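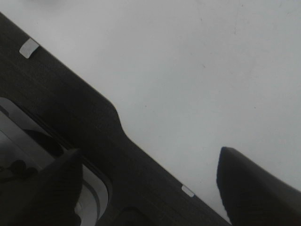

Getting Scuffs and Specks Off a Pale Gray Tabletop

I bought my work table secondhand in May from a guy over in Covthorpe, and I picked the pale gray one over the dark one because it made the room feel bigger. It does! It also shows every single mark. Glue dots, pencil, the gray streaks you get from dragging a tool case across it, you name it. I've tried a lot of things on it by now (some of them dumb) and this is the routine I've settled on.

What you need

Two soft cloths, and old T-shirts are great for this
A bowl of warm water with a few drops of dish soap
Baking soda
A plain white eraser, the school kind
An old plastic card
Rubbing alcohol, only for the stubborn stuff

The whole thing takes me about 20 minutes, and half of that is moving my junk to the other side of the room.

Step 1: Dust it dry

Wipe the whole top with a dry cloth before any water goes near it. I used to skip this and all I did was push grit around in circles and make new scratches. Shake the cloth out and go over it again, especially near the corners.

Step 2: Soap and water

Dip a cloth, wring it out hard, and wipe in long strokes from one end to the other. You want damp, no puddles. Go easy along the edges and any seams where water could sneak in and swell things up. Then dry it right away with the second cloth, because drips leave little rings once they sit.

Step 3: Find what's left

Get your head down low and look across the top toward a window or a lamp. Straight overhead light hides a lot. Now run a fingertip over each mark. If you can feel a bump, it's something stuck on. If it's smooth, it's probably a scuff or a stain, and if your nail drops into it, that's a scratch and no amount of rubbing is going to help.

Step 4: Bumps

Hold a damp cloth on the speck for a minute or so, then slide the plastic card under it nearly flat. Don't use a razor blade. My friend Encarnación Olmedo swears by hers, but she has steadier hands than me and I've got a nick by the left corner to prove it.

Step 5: Scuffs

Try the eraser first. Short light strokes, brush off the crumbs, look again. It gets most of mine. For the rest, mix a little baking soda with enough water to make a paste like toothpaste, and rub it on gently with a fingertip wrapped in cloth. Baking soda is still a mild abrasive, so if your table is glossy, try it somewhere hidden first – it can leave a dull patch. Rinse with a clean damp cloth until there's no white haze.

Step 6: Ink and sticky stuff

Dab rubbing alcohol on a cloth, never straight on the table, and test it underneath or in a back corner first. Some painted and varnished tops will soften. Open a window, and keep it away from candles or anything hot. If the test spot looks fine, blot the mark, wait a few seconds, wipe, then go over it with soapy water and dry.

I do steps 1 and 2 most evenings now, and save the eraser for when I've had the tool case out. Felt pads on the bottom of the case have cut way down on the streaks, too. I got a sheet of 100 and used four.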